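8 Sep 2023
Notebook, hand-held gripper work, bench 2

Read Yolandi's draft again this morning. The claim is that the policy trained on hand-held demos "transfers without loss" to the arm. I don't believe the "without loss" part and I'm not sure I believe the transfer number either. Writing down why before Bongani talks me out of it.

What we have: 641 demos collected with the hand-held tool since March, 595 kept after filtering. The filter drops anything where the pose tracking jumps. Fine, except that tracking jumps most when people move fast or turn the wrist over, so we are throwing out the hard demos and keeping the slow, flat ones. Then we test on slow, flat picks and are pleased with ourselves. Need to look at the rejected ones by hand. I asked Anathi for the list and she says the Flurkik log only stores the reason code, not the clip index. Great.

Second problem is grip width. The policy is supposed to learn when to close from the wrist view plus the width signal. I suspect it mostly learns when to close from how much time has gone by. Ran the dumb check: fed it the first part of an approach, then held the view on bare table, nothing there to pick. If it's looking at the object it should sit open. If it's running a clock it should close anyway.
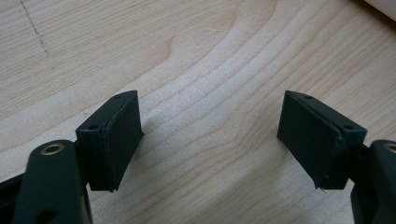

Three checkpoints so far. The early one stays open, the middle one drifts shut slowly, and the last one (the one in the draft, naturally) closes on schedule as if there were a block in front of it. Same thing when I started the approach from the other side. So the best-scoring checkpoint is the one that cares least about what it sees. Could still be my replay script. Johannes thinks the held view is so far from the training data that the output means nothing, and he has a point — we have no demos at all where a person approaches and then doesn't grab. But then the draft can't say the policy is "visually grounded" either. Pick one.

Fingertips. The layer on the gripping faces is fraying at the edges. Small, but those threads show up in the wrist view, and they won't look the same on the arm's set. Ruan says the network will ignore it. Maybe. The network found a clock when we didn't ask for one, so I'd like to see that tested too. Cheap version: mask the fingers in both sets, retrain, compare. If the score drops a lot, it was reading the fingers.

Also the eval itself. 177 trials on the arm, all on the same table, under the same lamps, with Ruan resetting the objects each time. He knows which policy is running. I've seen him nudge a cup back toward the middle when it landed badly, and I've done it myself. Next round somebody else picks the checkpoint and the resetter doesn't get told.

The Dimitrov baseline got far fewer trials than ours and the old fingertips. That comparison should come out of the table until it's rerun. Yolandi disagrees, says the gap is too large to be fingertips. Could be, but I'd want the rerun before I put my name next to it.

To do:
- get clip indexes for the rejected demos (Anathi)
- record a set of "approach and back off" demos, enough to hold some out
- rerun the held-view check on live input, no replay script
- retrain with the time signal shuffled, 3000 steps first to see if it falls apart
- new layer on both fingertips, then leave them alone until the whole set is done
- Dimitrov rerun, same tips, same number of trials as ours

Bongani came by while I was writing. He'd keep the headline number and add a paragraph on limits. I said I'd wait for the shuffled run. He wants an answer before the draft goes to Herkham.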